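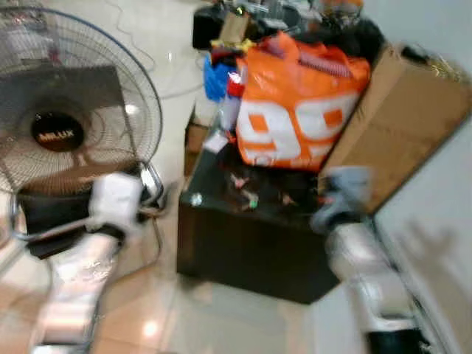 Isgate Workshop – Robotics Evaluation Team

January 18, 2020. Third go with the Brekke two-arm kit, still on loan from Pemden. Heledd wanted a proper messy table this time, so a messy table it got, orange 99 bag and all, with the Milux fan standing right next to it. I like how the grippers behave in close quarters! The sheeting on the arms rustles a lot – I'd want a fitted sleeve before we paid for one. Left arm feels slower to respond than the right. Liv is asking Pemden about spare grippers and whether the 200-hour service is included. To do: same table again, cardboard box moved to the left.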